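Utilizamos cookies propias y de terceros para mejorar su experiencia de navegación. Si continúa, entendemos que acepta su uso. Aceptar | Configurar

Informe de seguimiento del segundo periodo
Programa de recuperación de suelos y huertos de Prarnby
Presentado a la Fundación Drulcombe
Responsable: Leonor Arruda

1. Situación general

El periodo que cubre este informe termina en marzo. De las acciones comprometidas en el convenio, las de suelo y riego van según el calendario, la de semillas va adelantada y la de compostaje lleva retraso. El gasto se mantiene dentro de lo aprobado y no solicitamos cambios entre partidas, salvo el que se explica en el apartado 6.

El invierno ha sido más húmedo de lo habitual. Las parcelas bajas, las que lindan con el arroyo, estuvieron encharcadas varias semanas y hubo que aplazar la labor de enero. Las parcelas altas drenaron bien y en ellas se pudo trabajar casi sin interrupción.

2. Suelo

Se ha terminado el muestreo. Se recogieron 173 muestras a dos profundidades, con la misma cuadrícula que se usó en el estudio inicial para que los datos se puedan comparar. Los resultados confirman lo que ya sospechábamos: la materia orgánica sigue baja en toda la franja sur y el pH es alto en las parcelas que recibieron escombro de obra hace años. En la franja norte la situación es bastante mejor, y hay tres parcelas que podrían pasar a cultivo la próxima temporada sin más enmienda que un abono verde.

La siembra de veza y avena se hizo en otoño en todas las parcelas previstas menos dos. La nascencia fue buena en las altas e irregular en las bajas, donde el agua se llevó parte de la semilla. Se ha resembrado a mano lo que se podía. El segado y la incorporación al terreno están previstos para cuando la veza empiece a florecer, y para entonces necesitamos que el suelo aguante el peso del motocultor.

Queda pendiente retirar los restos de hormigón de la parcela que hace esquina con el camino. Pedimos presupuesto a Brondard, que ya hizo la limpieza inicial, y nos ha ofrecido mantener las tarifas del año pasado si el trabajo se hace antes del verano.

3. Riego

Se han instalado 1.759 metros de tubería de goteo y los dos cabezales con filtro y programador. La prueba de presión dio bien en el sector uno. En el sector dos aparecieron fugas en varias uniones y una caída de presión al final de la línea, que se corrigió cambiando el reductor — la pieza que venía con el equipo era de un calibre inferior al pedido. El proveedor la repuso sin coste.

El depósito de pluviales está lleno. Con las lluvias de este invierno no ha hecho falta tomar agua de la red ni un solo día, pero no conviene sacar conclusiones hasta ver cómo se comporta en julio y agosto. Hemos puesto un contador a la salida para tener el dato completo en el próximo informe.

4. Semillas y planteles

Es la línea que mejor marcha. El banco cuenta ya con 421 entradas registradas, entre variedades cedidas por hortelanos de la comarca y lotes obtenidos en nuestras propias parcelas. Cada entrada lleva su ficha con procedencia, año de recolección y resultado de la prueba de germinación, si la hay. Faltan por probar casi todas las leguminosas.

Hemos cambiado los botes de cristal por sobres de papel dentro de cajas herméticas, con gel de sílice. Ocupan menos y se controlan mejor. El frigorífico antiguo dejó de mantener la temperatura en febrero y se sustituyó por otro de segunda mano; ningún lote estuvo por encima del límite más de unas horas.

En el invernadero pequeño están en marcha los semilleros de tomate, pimiento y berenjena. El tomate se sembró algo tarde. Hubo un ataque de mosca del sustrato en los pimientos, que se trató con trampas y espaciando los riegos, y las pérdidas se quedaron en torno al diez por ciento.

5. Compostaje

Llevamos retraso. Las pilas se montaron en la fecha prevista, pero con exceso de material verde y poca estructura, y las dos primeras se compactaron con la lluvia. Hubo que deshacerlas, mezclarlas con astilla y cubrirlas. Desde entonces la temperatura ha subido con normalidad y se voltean todos los miércoles. El compost no estará listo para la plantación de primavera, así que este año se comprará estiércol maduro a una ganadería cercana.

El acuerdo con el mercado para recoger los restos de verdura funciona. Lo que sigue dando problemas es la bolsa de plástico, que llega mezclada con el resto y obliga a separar a mano. 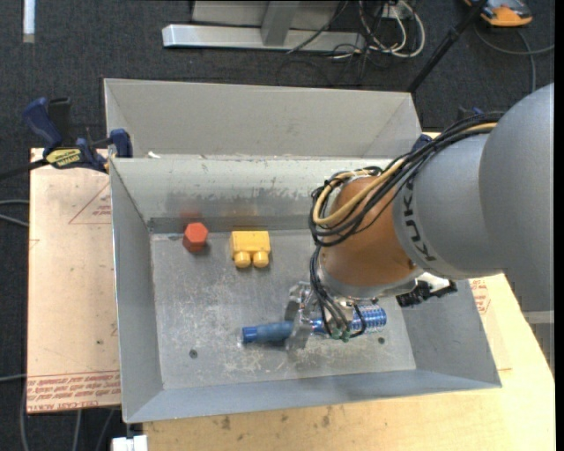 Página 4

6. Presupuesto

La ejecución va en línea con el plan. La partida de riego está prácticamente cerrada y deja un pequeño sobrante. Pedimos autorización para destinarlo a la compra de estiércol y de astilla, que no figuraban en el presupuesto original. El resto de las partidas queda igual.

La licencia del programa Won, con el que llevamos las fichas del banco de semillas y el diario de parcelas, se renovó por un año más con cargo a gastos generales. Las facturas se remiten en el anexo, ordenadas por partida.

7. Próximos meses

— Segado e incorporación del abono verde.
— Plantación de las parcelas altas, en cuanto pase el riesgo de helada.
— Retirada del hormigón, si se aprueba el presupuesto de Brondard.
— Pruebas de germinación de judías, garbanzos y habas.
— Reparación de la cubierta del invernadero grande, que perdió varios paneles con el viento.

Sigue sin resolverse el acceso por el camino de abajo. El firme está muy deteriorado y el remolque no pasa cuando hay barro. Hemos escrito al ayuntamiento y estamos a la espera de respuesta. Si no llega antes de la plantación, entraremos por la finca vecina, cuyos propietarios ya han dado permiso por escrito.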